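The Orange Bottle Under the Sink

Most households own at least one. It stands behind the dish soap, it is bright orange, and the label has been wet so many times that the small print has to be read with a flashlight. The orange bottle is usually a degreaser or a heavy-duty cleaner, and it usually outlives the job it was bought for.

Skenar, a housewares shop in a former feed store, carries a whole wall of plastic bottles. The owners put up new shelving in March and had to take everything down first. The stock list came to 361 lines. Some of those were the same cleaner in a different size.

Color does a lot of the selling. Shoppers ask for "the orange one" or "the blue one" and often can't give the name. The shop now shelves by color first and by use second, and the clerks say they spend less time walking people down the aisle.

The trouble starts at home, when two orange bottles end up side by side. One may be meant for floors and the other for ovens. Colors are not a standard, and a maker can change them from one year to the next. Read the front panel, then turn the bottle and read the directions. If the label has come off, don't guess at what is inside.

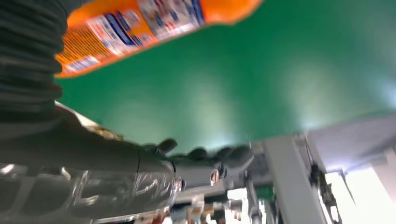
Howard Holroyd

Labels on this kind of bottle tend to be crowded. An orange one with a wide white panel, blue lettering, small red marks and a strip of yellow with dark print has four colors on the label before the plastic is counted. Against plain green it is easy to find from across a room, even when the words can't be made out.

Skenar sells a clear label cover, cut from a roll, for people who want to keep the print dry. A strip of wide packing tape does the same work. Put it on while the bottle is new, and wipe the neck after pouring so the cleaner doesn't run down under the edge.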